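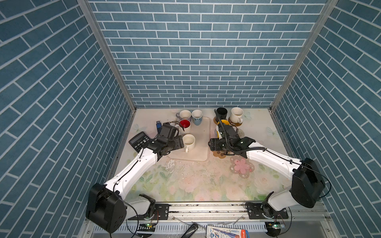 Right arm drifts after warm-up, left arm is fine

Nenorer
Hello all. I look after a dual-arm cell with two white arms on one aluminum rail, cups and coasters on the table. Since October the right gripper closes too far forward on the cups. In the morning it is good. After 51 cycles I must teach the pick point again. I have already changed the gripper pads and tightened the screws of the mounting plate. What should I check next?

Testlow
Look at the cable before anything else. On your right arm the corrugated conduit makes an arch over the gripper. If it is too short, it pulls on the wrist when the arm reaches out. Open the last clamp, give it a little more length and run the same job.

Kovalchuk
I don't agree with Testlow. A short conduit would give the error in the morning also. Drift that comes with time is heat in the shoulder motor, I had exactly this. Read the motor temperature at start and again after one hour.

Testlow
A conduit gets softer or stiffer too, you know. But okay, read the temperature, it costs nothing.

Nenorer
Thank you both. I did the cable first – no change. Then the temperature: left shoulder 98 F, right shoulder 178 F, same program, same time. I did not expect such a difference.

Kovalchuk
There you have it. Does the right arm hold its position between picks, or does it go to rest?

Nenorer
It holds, stretched out. The left one goes to rest. I copied the program from the old cell and never looked at this line.

Testlow
Then I take back half of what I wrote. Still, please tie up the loose cable at the right base, it hangs toward the front and one day a sleeve will catch it. And those thin wires lying beside the mug with the red interior, I would not leave them where a gripper works.

Kovalchuk
For the wires I agree. Put in the rest position, do the homing again when the motor is cold, and write down the offset every 80 cycles.

Nenorer
Rest position is in, homing is done. First 80 cycles without teaching again. The right shoulder is still warmer than the left – I will order a spare motor from Drelstead and keep it in the drawer.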